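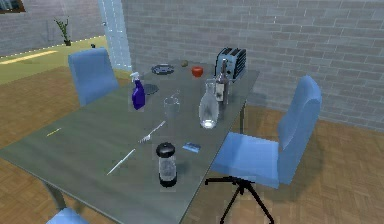
Since November our team does half of its work inside rooms that do not exist. I say "our team" but the change was different for each of us, and I want to write down my part before I forget how it was in the beginning.

My company, Detlow, makes software for machines that clear and sort tables in canteens and hotels. Before, I was a test operator. My day was to put plates, glasses and cutlery on a real table, start the program, write what happened, and put everything back. I did it 40 times in a day when the day was good. I knew every scratch on that table. My back knew it also.

Now we build the table in the simulator. A dining room with a glass table and blue chairs can be ready before I finish my tea. A fork, a knife, a carafe, a spray bottle, a toaster, all go where the script puts them, and after the test nobody must bend down or wash a glass. The program Ulel makes the arrangement by itself and I only check if it is reasonable. This word "reasonable" is now most of my job.

For example, is it reasonable that the toaster stands on a dining table next to a wine bottle? My younger colleagues said no, delete it. I said please keep it. At my mother's apartment the toaster lives on the dining table since many years, because the kitchen has only one socket and the rice cooker has it. We had quite a long discussion and the toaster stayed. I was a little proud of this.

Glass is the difficult subject. A clear drinking glass on a tinted glass table is hard to notice even for me, with good monitor and my reading glasses on. When I was setting real tables I never thought about this, my hand simply knew where I had put the glass. In the simulator I must look for it like the machine must look for it. I think I understand the machine's problem better now than in all the years I stood beside it.

What did we lose? Five of us used to work in the test hall and we talked the whole day. Today two are in the hall and the others sit upstairs with headphones. Lunch is more quiet. Wen-hsiung Yu, who taught me the work, moved to the Brelten office to write test plans. He told me on the phone that he likes the plans but his hands are bored. I know this feeling. On Fridays I go down and set one real table, slowly, the old way – it is in my schedule, my manager agreed to it.

I was also afraid, I should say this clearly. When they showed us the simulator the first time, I went home and counted how many months I could pay the rent. In the meeting they used the expression "free up capacity", and I looked it up in the dictionary to be sure it was not a polite form of something else. So far it was not. My salary is the same and my title is longer. But two temporary workers did not get a new contract in spring, and I do not want to write a post about how good everything is without them in it.

If your workplace is starting with something similar, my advice is small. Ask early who will decide what is a correct result. In our case it was first planned that only the engineers decide, and then the people from the hall asked to be in the review, and it was accepted. I find mistakes they do not see, like cutlery lying where no guest would leave it. They find mistakes I do not see, mostly with numbers.

Next week we start with the Modise project, which is for breakfast rooms. I have already a list of objects to request. Egg cups, first of all, and those very small jam jars which always roll under something.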